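Chrysoula Rallis
April 30, 2019

Short thread on the Curcombe swift count, as a few people have asked how it works and whether they can join in.

Swifts nest in holes under roof tiles and in gaps at the eaves. They are back with us from early May and most have gone again by August, so the season for counting them is short.

We count nest sites, which is harder than counting birds. A swift goes into its hole very fast and you can stand under it for an hour and miss it. The best time is the last hour and a half before dark, on a dry evening without much wind.
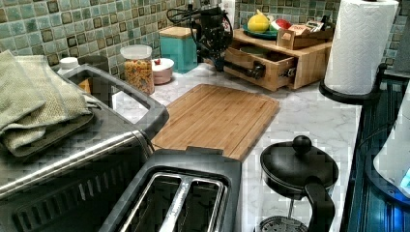 Curcombe Wildlife Group – Swifts and House Martins

Each person takes one stretch of street and sticks to it all summer. Mine is the top end of Jilville Road, from the chapel to the bus shelter. Last year I had seven nest sites there, all on the older terraces. The newer houses at the bottom had none that I could find.

What to write down: the house number, which side of the building, and where the hole is. "Left of the downpipe, under the third tile" is good. "Near the roof" is no use to anyone the following year.

Please stay on the pavement. If someone asks what you're looking at, tell them. Most people have no idea they have swifts and some of them are pleased about it.
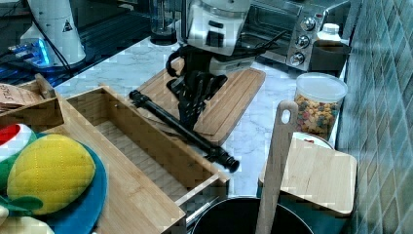

The other thing to listen for is screaming parties. These are groups of swifts flying low and fast along the roofs, calling as they go. They usually mean there is a nest nearby, so note the street and the time even if you don't see a bird go in.

Low flying birds and a bird entering a hole go in separate columns on the form. Last year a few forms had them mixed together and I couldn't use them.

We have had some losses. Three sites on Ho Lane went when the roofs were redone over the winter. The builders filled the gaps at the eaves, as builders do. If you hear of roof work planned on your street, message me before the scaffolding goes up – it is much easier to leave a gap than to make one afterwards.
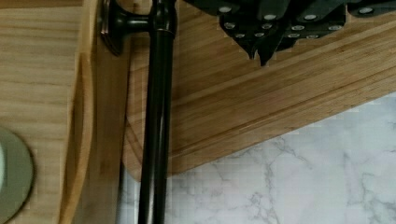

Do swifts use nest boxes?
They do, but it can take several years. Put the box high up under the eaves, out of full sun, with a clear drop below it. Playing recorded calls near the box in the early morning and evening can help them find it.

Forms are at the library desk in Curcombe. I still need someone for Zommont Terrace and both sides of the station car park. Reply to this thread or leave your name with the form.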